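Apr 26, 2022

I meant to write last night, but Lihua rang just as I sat down and we were on the phone until my tea had a skin on it. She has finally decided about the choir trip – three of us are going to Lernitz in September, with Ghislain driving, bless him, and I'm to bring the sandwiches.
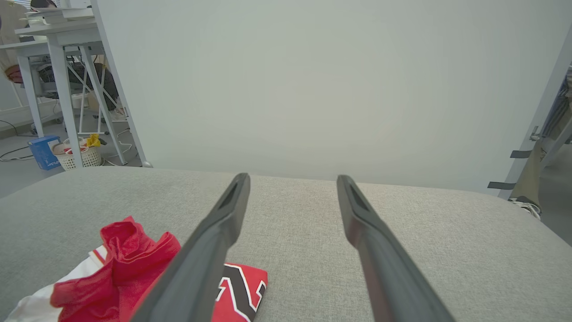

I've been singing the alto line while I wash up, and I still go flat at the same spot every time, just where the sopranos come sailing over the top of us. Esmaeil tells me to breathe earlier. I do breathe earlier, and then I run out of air somewhere else!
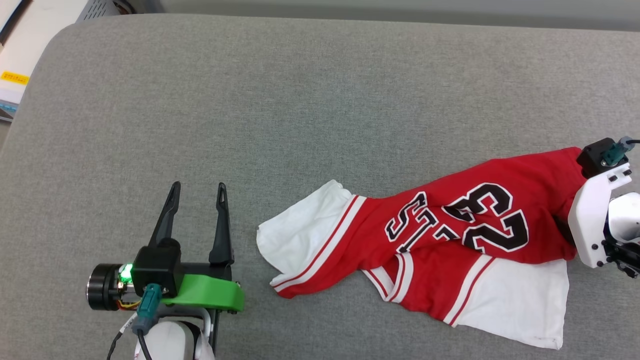 The rain let up after lunch, so I walked down to Bélanger for bread and came home with bread, a rhubarb tart and a pot of thyme I hadn't planned on. It's on the kitchen sill now next to the sad basil. Lise wrote too, a lovely long letter, all about the baby and the new stove, and I must answer her before the week gets away from me.
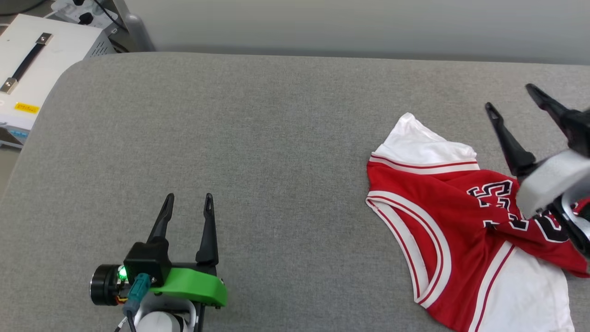
*The big gray table, with the white wall behind.*

Must find my black folder before practice tomorrow. I think Brayden has it.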